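Clorkville Banner Lettering Notes

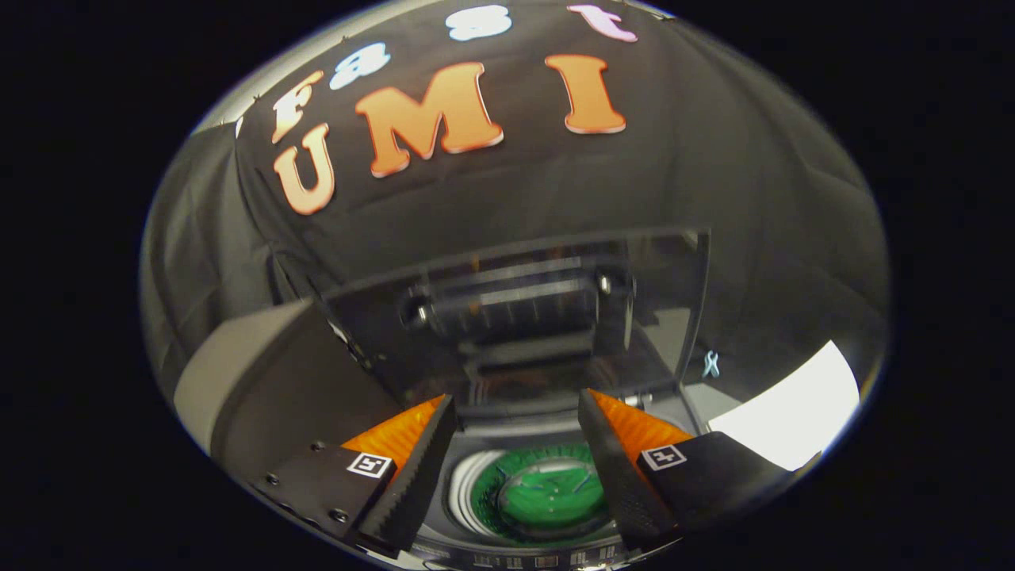

Last changed: 4/16/21

We use cookies to remember your settings. Accept | Manage

Hello, and welcome to the little folder where we keep everything we know about lettering on cloth. It started as a list I kept for myself when Despina Konstantinidis asked how I spaced the words on the Ivdale street fair banner, and it has grown a good deal since then (my fault, I do go on).

What's in the folder

- alphabets.txt: the letter shapes we like, with notes on which ones read well from across a street
- spacing.csv: one row per banner, with cloth width, letter height and the gap between letters
- colors.csv: letter color, cloth color, and whether people could read it at dusk
- mistakes.txt: my favorite file, and the longest!

There are 365 rows in spacing.csv, and most of them came from Marina Nikolaidis, who measured every banner in the Mirum hall one very long March. Heights and gaps are in inches. If a gap is blank, the letters were touching or the cloth hung in too many folds to measure fairly.

A few things we've learned

Light letters on dark cloth are the easy choice, and orange holds up nicely too. Wide letters like M and W want a bit more air on both sides than you'd think, and an I next to one of them can look lost. Lay the whole word out on the floor before you fasten anything, then walk six steps back and look again. I have skipped this and been sorry more than once.

Known problems

Two rows from the old Stergiou list have the height and the gap swapped. Kalliopi Stergiou is checking her notebooks, so please leave those rows alone for now.

Adding your own

Please do! Copy the last row, change the numbers, and send it to Fotis Christodoulou or to me. Half-finished rows are welcome, and so are pencil sketches.

Shiyu Liao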